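# Prilell Wiki: Frequently Asked Questions

**What does this wiki cover?**

The Prilell Wiki documents the animated series *Prilell*, its 42 broadcast episodes, and the tie-in comics published by Maltumgate. Fan fiction and original characters are not accepted.

**What is considered canon?**

Broadcast episodes take precedence over all other sources. The comics are canon unless an episode contradicts them. Statements by series creator Mervyn Tapley are recorded in the Notes section of an article and must be cited.

**How are unproduced episodes handled?**

Each has its own article, marked with the Unproduced banner. "The Lamps of Pritel" is included on the strength of the script outline by Kevser Akgül, dated 2000. Its events should not be added to character histories.

**Why does the timeline begin in 1752?**

That is the year given on screen for the founding of Pritel. Earlier events are mentioned in dialogue only -- they are listed on a separate page, without dates.

**How should the name Đặng be written?**

With full diacritics in article titles and text. A redirect exists for the plain spelling. 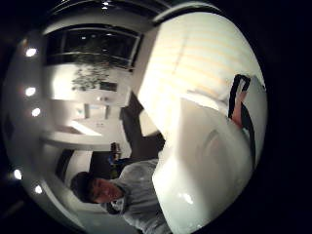
**Who may edit?**

Any registered member may edit. New accounts must wait two days before creating or moving pages.

**Who should be contacted about a dispute?**

Questions of canon go to Panya Sangkhawat; all other matters go to Fergus Drummond. Please use their talk pages. Requests are reviewed every Friday.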